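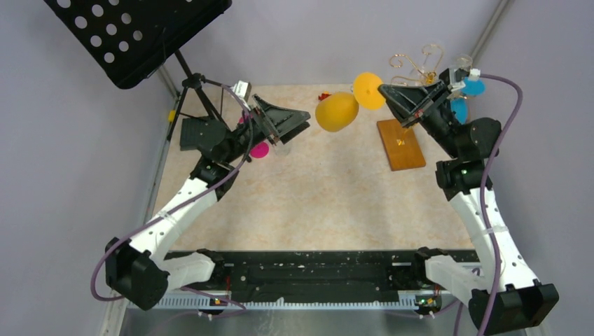
What Lexile-type range should I aim for when pairing a Spanish novel with its English translation in a sixth grade dual language class?

Set the range by the Spanish text and let the English fall where it falls. Translations into English often score differently, and matching both numbers will rule out most of the good titles.

quillback_6
Agree with the answer, with one qualification. We run the Landbridge units, and the Spanish scores listed in the teacher guide are for the full novel. Excerpts vary a lot. Chapter 3 of the market novel (the Mercado unit) reads well above the rest of the book.

ms_tilde
Disagree on letting the English float. In my room 11 of 32 students are stronger in English, and they use the translation as the anchor text. If it runs high, they lose access in both languages. I screen both editions and drop the title if either one is out of range.

quillback_6
How many titles survive that?

ms_tilde
Out of 18 last year, enough to fill the fall. Spring was thin. I filled in with short stories.

oxbow_reader
A readability score doesn't measure background knowledge, and that is usually the larger problem with these books. Students who have never seen an open-air market will stall on the Mercado chapters at any score. Two days of vocabulary and a map did more for my group than swapping texts.

ms_tilde
Two days is a lot out of a three-week unit.

oxbow_reader
It is. I took them from the final project.

Sequence I use, for whoever wants it:

1. Read the opening aloud in Spanish. No English copy on desks.

2. Students mark unknown words, then sort them into cognates, regional terms and everything else. Regional terms go on the wall with the country noted.

3. Hand out the English edition for the same pages. Partners find one sentence where the translator made a choice they would argue with.
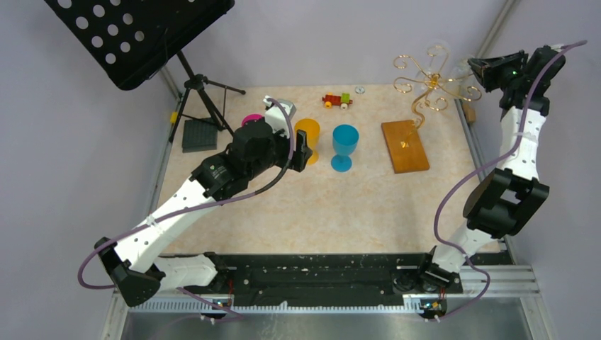

4. Written response in the language of the student's choice, up to one page. Cite both editions by page number.

quillback_6
Step 3 is the one I'd keep. For step 4 I would require Spanish at least every other time, otherwise the English-dominant students never write in it.

dashwood_k8
Has anyone used Prisar for the paired texts? Our district is looking at it to replace Dosach.

ms_tilde
Tried it in July. Side-by-side view is fine. The glossary gives one definition per word with no country label, so it flattens the regional vocabulary. Dosach lets you edit entries.

dashwood_k8
Dosach also loses accents on export, at least in our version. I retype them.

ms_tilde
Export as plain text and check the encoding setting. Ours was wrong by default.

dashwood_k8
Encoding was the problem. Accents are fine now. I'll ask about editable glossaries before the district signs anything.

Contact the moderators | Forum rules | Back to top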